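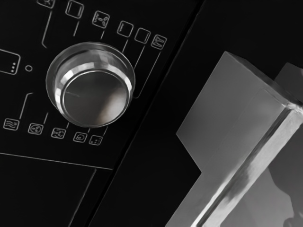
# How Does a Pipe Organ Make Music?

*A guide for young visitors to Gancombe Hall*

A pipe organ is a musical instrument that is played with the hands and the feet. It has keys like a piano, but its sound is made by air, as the sound of a flute or a whistle is. The organ at Gancombe Hall has 2322 pipes. It is played at concerts, school assemblies, and the yearly singing day in September.

## Where the air comes from

A person who plays the flute must blow into it. No person could blow into so many pipes, so an organ has a machine called a **blower**. The blower is a large electric fan. At Gancombe Hall it stands in a room under the stage, behind a thick door that keeps its noise away from the audience.

Air from the blower goes into a box with a folding top. The top rises as the box fills, and weights press down on it so that the air is always pushed out with the same strength. Organ builders call this air "wind." If the wind were to grow weaker in the middle of a song, the notes would begin to sound flat.

Before electric blowers were common, the wind was pumped by hand. Older children were often paid a small amount to do this work during services and concerts.

## What happens when a key is pressed

Each pipe stands over a small hole, and each hole is closed by a flap called a **pallet** or a valve. When the organist presses a key, the flap opens and wind rushes up into the pipe. When the key is let go, the flap closes and the sound stops.

A piano note fades away little by little, even if the key is held down. An organ note stays at the same loudness for as long as the key is held.
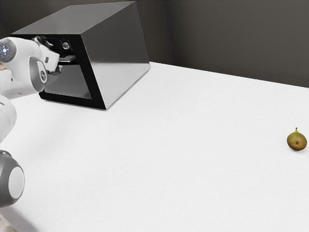
*A black-and-silver appliance on a white tabletop.*

## Big pipes and small pipes

Long pipes make low notes. Short pipes make high notes. The smallest pipes in the organ are shorter than a pencil, and the lowest ones are taller than a grown person. Some very low notes can be felt in the floor as well as heard.

There are two main families of pipes:

- **Flue pipes** work like a whistle. Air passes through a narrow gap and strikes an edge, and the air inside the pipe begins to shake.
- **Reed pipes** have a thin strip of brass inside. The strip buzzes when the wind reaches it. Reed pipes may sound like a trumpet or an oboe.

Pipes can be made of metal or of wood. Wooden pipes often have a soft, round sound – many listeners think of them as gentle.

## Keyboards, pedals, and stops

The place where the organist sits is called the **console**. The console at Gancombe Hall has three keyboards, one above another, and a row of long wooden pedals on the floor. The pedals play the low notes. Organists wear special shoes with thin soles, which help them feel where each pedal is.

On both sides of the keyboards are knobs called **stops**. Pulling out a stop lets wind reach one set of pipes.
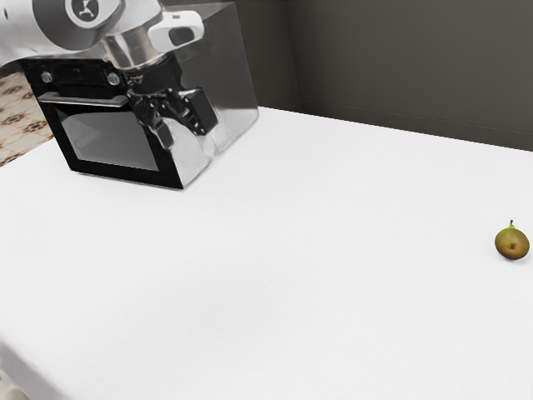 An organist may use a single stop for a quiet hymn and many stops together for a grand march. The saying "to pull out all the stops" comes from the organ. It means to do something with all the effort one has.

## Who looks after the organ

Pipes go out of tune when the air in the hall becomes warmer or cooler. The organ is tuned by Deok-su Woo of the Kallow Organ Workshop. He works inside the organ case while a helper at the console holds down one key at a time.

The hall's organist is Seo-ah Yoon. She began to play on the piano and took up the organ when her feet could reach the pedals.

## Words to remember

**Blower:** the electric fan that supplies the wind.

**Console:** the desk where the organist sits.

**Pallet:** the flap that lets wind into a pipe.

**Stop:** a knob that turns a set of pipes on or off.

## Visiting the organ

The next children's organ morning is on 19th November in the main hall, which has 912 seats. Groups of up to 20 children may go up to the console after the music. School groups should enter by the Chisholm Street door, and each group must have an adult with it at all times.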